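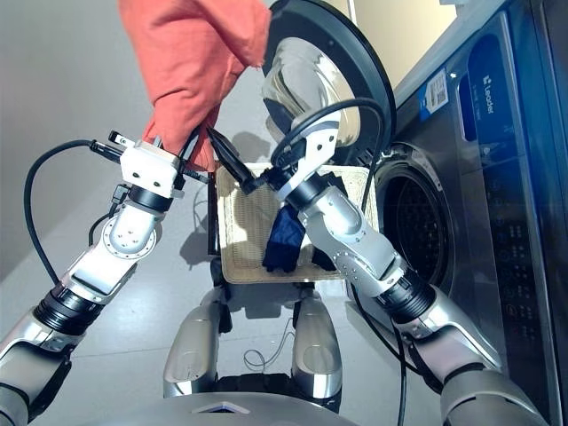

Can you wash a bright red cotton shirt with everything else?
After a few washes on its own, usually, as long as you keep the water cold and test the dye first.

I dye and rescue a lot of clothes (my sister calls my hallway the Cheetham lost and found), and red and coral cottons are what people ask me about most. So let me walk you through how I handle a new one, start to finish.

First, the dye test. Find an inside seam, dampen it with cool water and press a white paper towel on it for a minute. Clean towel? Great, you can move along pretty fast. Pink towel? That shirt is going in by itself for a while, and I mean really by itself, not "with just one pair of gray socks." I loved those socks.

Next, turn it inside out and do up any buttons or zippers. Wash it cold on a short cycle with your regular detergent. I used to throw in a cup of vinegar because my aunt swore it would lock the color, but with modern dyes I never saw any difference, so I quit buying it by the gallon.

Take it out as soon as the cycle ends. Please don't let it sit in there overnight! A damp red shirt folded over on itself can leave blotches, especially if there's a pale collar or a printed patch.

Now do the towel test again. I keep going until I get a clean towel two times in a row. My worst one ever was a beach cover-up from a market stall in Tillville, and that took 6 washes. Most store-bought things are fine after one or two.

Spin speed matters a little too. My machine goes a lot higher, but I leave it at 800 for thin cotton and the creases come out so much easier. Hang it in the shade, still inside out. Full August sun will fade the shoulders before you've even worn the thing twice.

What if the dye already got onto something white? Keep it out of the dryer! Heat makes the stain a whole lot harder to shift. Soak the white piece in cool water with oxygen bleach, going by the amount on the box, and leave it for several hours (not wool or silk, though). Anisa Khoo wrote in to tell me she had to do this twice for a pillowcase and it came out fine, so don't give up after one soak.

Next week I'll get into black jeans, which need their own page.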